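Tin can craft

Tin can craft is the household practice of turning empty food cans into lanterns, pen pots, string dispensers and other things the household did not know it lacked. Printed guides date it to 1770, mostly by copying one another.

The usual method is to wash the can, peel the label and put a hole in the end. A bolt through the hole lets the can be fixed to a shelf or bracket. Hjørdis Grønli's handbook lists 31 uses for a bolted can - 40 in the second edition, several of them lanterns.
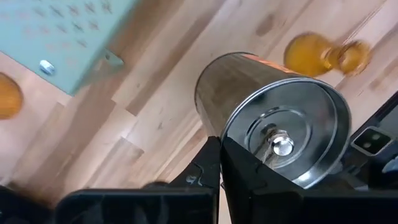

A metal can with a bolt head in the middle of its ridged end, over a wooden surface. A perforated green panel is at upper left.

Labels are a matter of dispute. The Prundholm school removes every scrap, while followers of Alvar Halvorsen leave a strip on and call it decoration.

See also: Jam jar; Shed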